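Arellano Municipal Recall Election

The Arellano recall was a special municipal vote held on 25 August 2023 in the town of Arellano, on whether to remove mayor Higinio Magaña before the end of his term. Recall failed. Final margin 274 votes.

Background

Magaña elected on a platform of lower water rates and a smaller town staff. Previously two terms on the council, where he mostly voted with the majority bloc.
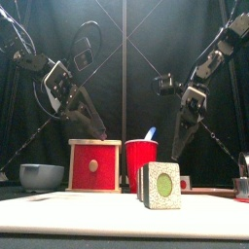
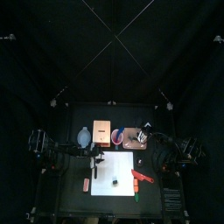
Relations with the council soured in his first year. Main dispute was the Darar contract, a deal to hand billing and meter reading to Darar, a private utility services firm. Magaña signed a letter of intent in March without a council vote. He maintained that the town charter allowed it, as a letter of intent committed no money. Council members Braulio Ayala and Tonantzin Solís said the charter required a vote on "any agreement", and that the letter counted as one.

The town attorney issued an opinion siding partly with each. It was read aloud at a public meeting and not published until later, which itself became a point of complaint.

Second dispute – smaller, but it got more attention locally – was the closing of the Grundel Street office, where residents on the east side paid bills and picked up permits. The mayor's office called the closing temporary. It did not reopen before the recall.

Petition

A group calling itself Open Books Arellano filed notice of intent to circulate. Chair was Apolinar Chávez, a retired surveyor who had run for council before and lost. The charter set the threshold at 600 valid signatures. The group turned in more than that on its first filing, but the clerk threw out a number of sheets for missing circulator statements. A second filing was accepted.

Grounds listed on the petition:

Signing the Darar letter without council approval
Closure of the Grundel Street office without a hearing
Failure to answer records requests within the time allowed

The mayor was entitled to a written reply on the ballot. His reply addressed the first two grounds and left out the third. Supporters said there was no room under the word limit. Opponents used it in mailings for the rest of the campaign.

Campaign

Short and mostly local. Two debates were planned and one held, at the Grillavico hall. Magaña did not debate Chávez directly, on the view that a recall has no opposing candidate. Charalambos Papadakis, a former council president, spoke for the mayor's side instead. Papadakis argued that a recall should be kept for misconduct and that policy fights belonged in the regular election. Chávez answered that signing the letter was misconduct.

Solís endorsed the recall. Ayala did not, although he had been the mayor's main critic on the contract. He said he prefered to beat him in a normal year.

Money was a minor issue. Both committees filed spending reports. Open Books filed one of its reports late and paid a small fine.

Result

Total ballots cast, 2,742. The recall side carried the east side precincts, including the one that had been served by the Grundel Street office. The mayor carried everything else. Early ballots favored him, in-person ballots ran closer.

The ballot had a single question. A yes majority would have left the office vacant, to be filled by council appointment until the next regular election. Some residents said later they had expected to choose a replacement on the same ballot, and the clerk's notice was critcized as unclear on this.

Open Books asked for a recount in one precinct. Denied, margin outside the limit in the charter.

Aftermath

Council took up the Darar question at its next regular meeting and voted to require approval for letters of intent as well as contracts. Magaña let the ordinance stand without signing it. Darar withdrew from talks, and billing stayed with the town.

The east side office reopened on reduced hours, in a different building.

A charter review panel met 7 times over the following year. It recommended raising the signature threshold and putting replacement candidates on the same ballot as the recall question. Council adopted the second recommendation only. Solís voted against both, saying the panel had been set up to make recalls harder. Papadakis served on the panel, Chávez was offered a seat and turned it down.

See also

Town of Arellano
Recall elections
Council–manager government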